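and that was the part of the project where we learned the most, I think, even though it gave us the untidiest numbers.

What we asked people

Our question was a simple one: how do households in Gorton eat their evening meal, and has that changed since their grandparents' day? Hiwot wrote the survey and I (Asif) did most of the door knocking, with my aunty along for company. We handed out 298 forms through the school and the Udgate library, and people were so generous with their answers that several wrote on the back as well.

What we found

The biggest surprise for me was the time of dinner. I had assumed everyone ate at half past six like we do, but plenty of families with shift workers have two sittings, and one grandmother told us she keeps a plate warm until 11 every night. Hiwot was more interested in where people sit. Older neighbours remembered a dining room that was only used on Sundays, while most families now eat in the kitchen, at whatever table fits, and do homework and bills on it afterwards.

We also talked to 12 people over the age of seventy, and I could have listened to them all afternoon – one lady described the smell of her mother's bread so well that we both went home starving.

What we would do differently

We would ask fewer questions about favourite foods, as the answers were fun to read but very hard to sort into a graph. We would also translate the form earlier. Our neighbours would have filled in more of them, and we'd have had better stories for it.
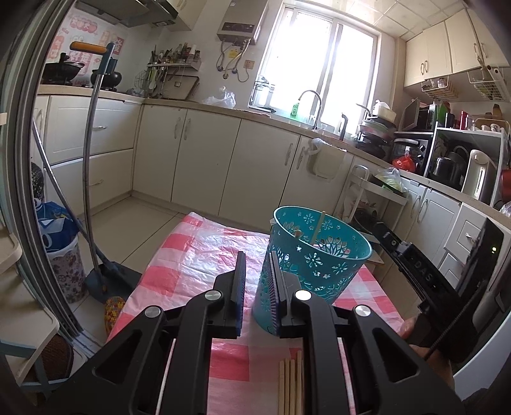 Checked tablecloth and teal basket, kitchen table
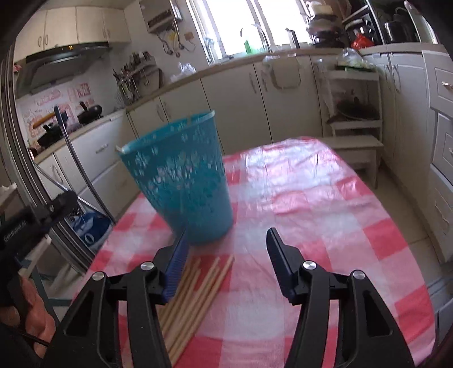
Gorton, June

Thank you to everyone who opened the door to us, and to our families for putting up with so much talk about dinner.

Hiwot Tsegaye and Asif Mohmand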